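Running a hands-on table at a robotics open day - what should visitors pick up?

Posted in Events and Outreach
28 Jan 2023

Killian Tessier

I work at Tratico, a small company in Bandville, and we have an open day coming up. Most of it is a walk through the workshop and a talk, but I've been given a corner for a hands-on table. The plan is to let visitors use a pair of hand-held grippers, the same kind we use to collect demonstrations for the arms, and have them tidy up some ordinary household things. After that they walk next door and see an arm do a similar job.

I expect groups of 8 and I have 30 minutes per group, including the talk about what the recordings are used for. The room is a plain meeting room from 1997 with a big table in it and not much else.

What I can't decide is what to put on the table. My manager wants colored foam blocks because they are easy to grip and they look neat. I tried that with two people from our office and they were bored after a minute. I also tried a pile of laundry and that was too hard, one of them gave up on a fitted sheet.

Has anyone run one of these? I'd like to know:

- what kinds of objects work for people who have never held a gripper
- how much to put out at once
- whether to give them a task or just let them play

We can spend a little on props but I would prefer to bring stuff from home. The visitors are mostly adults, with some kids over ten.

marlow_bench
Member

Foam blocks are fine for the first try and then you want to get rid of them. I helped with the open day at Calorico in July and ran a table much like the one you are planning. We had 22 visitors through it before lunch, and this is how we had it set up by the end.

1. Cover the table. A bare tabletop is slippery and small things skate away when a finger pad nudges them. We used a printed cloth. It wrinkles when people drag things across it, so pull it straight between groups.

2. Bring things that people own already. Visitors know what a towel is supposed to look like when it is put away, so you don't have to explain the goal. We told our visitors to start with the soft pieces, then go on to anything that stands up.

3. Mix soft and firm, and let some of it touch. A rolled cloth with a scrunchie against it is a good first puzzle, and a crumpled towel to the right of a tumbler is a good second one. A soft pack of tissues is worth having too. People squeeze it much harder than they need to, and you can use that to start talking about grip force. Put an empty cardboard tray to one side as the place where things go. It has to be open and shallow, as people using grippers for the first time have trouble getting over a high edge. Things you don't want handled, like books and closed boxes, can stay in a row along the far side.
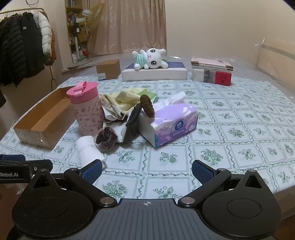
4. Give one instruction at a time. "Put the scrunchie in the tray" is enough. If you say "tidy this up", half the group will start negotiating about what tidy means.

5. Start with the fingers wide open. Most people close them halfway before they reach the object and then push it around. I said "open all the way, go down, close slowly" so often that the second group was saying it for me.

6. Reset the table the same way every time. Take a picture on your phone before the first group and go back to it. It doesn't have to match exactly.

7. Have one person at the table and one person talking to the ones who are waiting. I did both for the first group and it was a bad idea.

For timing, in your 30 minutes I would do the talk second. Let everyone have a short turn first, then talk, then go next door to the arm. They ask better questions about the recordings once they have tried to pick up a hair tie themselves. With 8 people you'll have to be strict about turns, so use a kitchen timer that everybody can hear.

One thing I would change is the tumbler. It was popular, but people grabbed it low and it went over. If you use one, make sure it's empty and has the lid on. A carrying strap on top is useful, and some visitors will go for the strap before you've suggested it.

As for play or task, I'd do both. A minute of doing whatever they like and then a task. The kids were better at it than the adults when there was no task and worse when there was one, at least in our groups.

Huet
Member

Agree with most of that. Don't use anything you'd be sad to lose, we had a pair of gloves go home with somebody.

Also wipe the finger pads between groups. They pick up lint from towels and then they start to slide on plastic.

oldtoolcrib
Member

I have only been on the visitor side of this, but I'll add my opinion.

The best demo I went to had a messy table. I remember it because it looked like a room at somebody's house, with coats on a rack and shelves full of stuff behind the table. The worst one was at a trade show, where there were three cubes and a guy telling you which cube. If your room is plain, I would put something in it. Hang up some coats, put a few books on the side. Anything is better than a white wall and a banner.

Please also tell people at the start if the session is being recorded. At the demo with the cubes they told us when we were already walking out. I wouldn't have minded, but the woman next to me did, and she was right to complain. A sign at the door with a sentence on it would have been enough, plus a spare pair of grippers that doesn't record for anyone who would like to try it without.

I don't know about the laundry question. I'd leave out fitted sheets.

Killian Tessier

Thank you all, very useful. I've dropped the blocks except for three that stay by the door for the first try. I'm bringing two towels, a washcloth and a tissue pack from home, and a colleague has promised hair ties. We don't have a patterned cloth but there is a bedspread in our storage room that might do.

marlow_bench, I'll swap the order of the talk as you suggest. Did you let people use both grippers at once, or one each in pairs?

marlow_bench
Member

One each for the first turn. Two at once only if they asked, and then on the towel - it's the one thing on the table where a second hand really helps. Have them hold a corner in each and lay it flat before they try any folding.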